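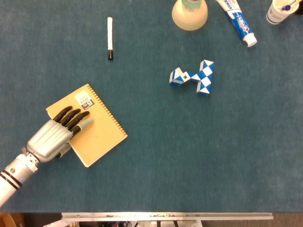 Hand flat on a spiral notebook, seen from the head camera.

Diltik H3 five-finger hand

Overview
The H3 is a right-size step up for labs that have been running two-jaw grippers and want fingers. It bolts to the wrist of most light arms with the Nadau adapter ring, sold separately. Four fingers and a thumb, all jointed. The palm is silver with ribbed panels on the back.

Tabletop trial
Before we list a hand we put it on the felt table with ordinary things: a notebook, a marker, a tube of toothpaste, a paper cup, a twist puzzle. Alper Tekin ran the H3 against the Promness two-jaw gripper we also stock, using the same arm and controller for both.

Pressing and holding flat items: the H3 was clearly better. The Promness has too little contact area to keep a notebook cover from sliding.
Marker: no real difference.
Puzzle: the H3 needed 3 tries to find a good grasp. The Promness got it on the first.
Speed: the Promness closes faster. If all you move is boxes, buy that one.

Specifications
Control rate: 1000 Hz
Cable exit: 2, side or rear
Warranty: 7 months on finger tendons, longer on the housing (see terms)

In the box
Hand, power lead, data lead, hex keys. Controller not included.

Ordering
Next batch ships in December. For a loan unit, write to Glenys Yeoman at the Haslam office and say which arm you have.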